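Planeamento e Aquisição de Equipamento para Laboratórios de Robótica
Apontamentos de apoio à unidade curricular — Módulo 4: Orçamentação de postos de recolha de demonstrações
Versão revista em 20 de julho de 2023

4.1 Objeto do módulo

O presente módulo trata da aquisição de equipamento para postos de trabalho em que operadores humanos executam tarefas manuais com garras portáteis, destinadas ao treino posterior de braços robóticos. Pressupõe-se a leitura do Módulo 3, relativo à elaboração do caderno de encargos, e o conhecimento das noções de custo de aquisição e custo total de posse.

Os estudantes deverão, no final, ser capazes de redigir um mapa de necessidades, distribuir a despesa pelas rubricas correspondentes e justificar a escolha entre duas propostas de preço com estruturas diferentes.

4.2 Definição das necessidades

O levantamento das necessidades precede qualquer consulta ao mercado. É frequente os serviços começarem pelo catálogo de um fornecedor e adaptarem depois o pedido ao que lá se encontra, prática que dificulta a comparação de propostas e que os júris costumam assinalar.

O mapa de necessidades deve indicar, para cada posto:

a tarefa a executar e a superfície em que decorre;
o número de garras por operador (uma ou duas);
o sistema de localização das garras, com ou sem marcadores visuais;
o equipamento de captação de imagem e respetivo suporte;
a capacidade de armazenamento e o débito de rede exigidos;
o mobiliário e os objetos de uso corrente necessários à tarefa.

A última linha é a mais esquecida. Uma tarefa de arrumação de secretária exige a secretária e os objetos que nela se encontram habitualmente. Quando o laboratório utiliza mobiliário e periféricos já inventariados, tal facto deve constar do mapa, com indicação do serviço a que estão afetos e do período de cedência.

4.3 Rubricas de despesa

Para efeitos desta unidade curricular adota-se a divisão seguinte.

Rubrica A — Equipamento de manipulação. Inclui o par de garras, os marcadores, os dedos de substituição e os estojos de transporte. As peças sujeitas a desgaste são orçamentadas em separado, ainda que fornecidas no mesmo lote.

Rubrica B — Captação e processamento. Inclui câmaras, suportes, computadores e discos. Os suportes usados na cabeça pelo operador são tratados como equipamento individual e carecem de plano de higienização.

Rubrica C — Instalação e formação. Inclui a montagem, a calibração inicial e as horas de formação dos operadores.

Rubrica D — Funcionamento. Inclui consumíveis, recalibração, seguros e licenças de software com renovação periódica.

A reserva para imprevistos não constitui rubrica autónoma. É inscrita em cada uma das anteriores, com fundamentação própria.

4.4 Estudo de caso: duas propostas para o mesmo posto

O laboratório de ensino Grelia pretende adquirir um posto bimanual completo e consultou dois fornecedores. Os valores apresentados não incluem IVA.

Proposta Enetti
Par de garras com marcadores, suportes e calibração inicial: 3242 euros
Conjunto de dedos de substituição: incluído
Formação dos operadores: incluída
Prazo de entrega: 90 dias

Proposta Canedis
Par de garras com marcadores e suportes: 2915 euros
Calibração inicial, dedos de substituição e formação: 657 euros
Prazo de entrega: a acordar após a adjudicação

Considerado apenas o primeiro preço, a proposta Canedis é inferior em 327 euros. Somados os serviços que o caderno de encargos exige, ascende a 3572 euros e passa a exceder a proposta Enetti em 330 euros. A comparação só é válida quando ambas as propostas são reconduzidas às mesmas rubricas, o que obriga, neste caso, a pedir à Enetti a decomposição do preço global.

O prazo de entrega merece igualmente atenção. Um prazo por acordar não pode ser pontuado e, se o caderno de encargos o exigir expressamente, a sua falta pode determinar a exclusão da proposta. Recomenda-se que o prazo seja contado a partir da assinatura do contrato e que abranja a calibração, e não somente a entrega física do material.

4.5 Espaço e condições do posto

O orçamento deve ser acompanhado de uma planta simples ou de registo fotográfico do local. O júri necessita de verificar se a superfície de trabalho permite o movimento simultâneo das duas garras e se os marcadores permanecem desimpedidos durante a tarefa. Numa mesa partilhada, com monitores, teclados, portátil e cablagem, convém prever o custo de organização dos cabos e o tempo de reposição dos objetos entre execuções. Ambos pertencem à rubrica D, salvo se a organização dos cabos for contratada com a instalação.

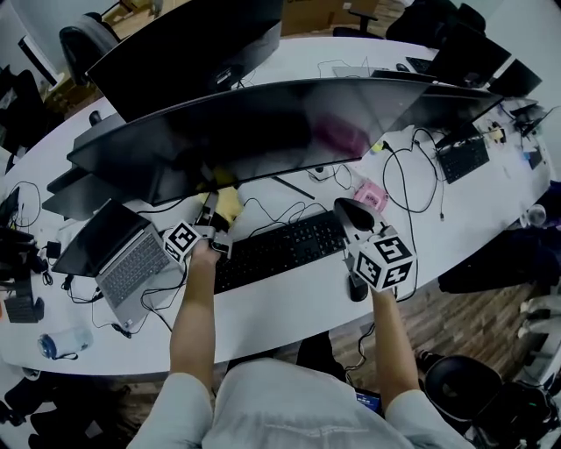
4.6 Calendário da despesa

Os pedidos de aquisição são entregues até ao final de junho, para execução no ano letivo seguinte. A despesa das rubricas A e B é reconhecida na receção do equipamento; a da rubrica C, após assinatura do auto de calibração; a da rubrica D é repartida pelos meses de utilização.

Os pedidos entregues fora de prazo transitam para o ciclo seguinte, exceto em caso de avaria que impeça o funcionamento de um posto já instalado.

4.7 Trabalho a entregar

Cada grupo deve elaborar o mapa de necessidades de um posto bimanual destinado à arrumação de uma secretária de escritório, com a distribuição da despesa pelas quatro rubricas. O documento terá no máximo quatro páginas, excluindo anexos, e incluirá um parecer fundamentado sobre as propostas Enetti e Canedis.

Os trabalhos são submetidos na plataforma da unidade curricular, em formato PDF. A folha de cálculo utilizada é entregue em anexo, com as fórmulas visíveis.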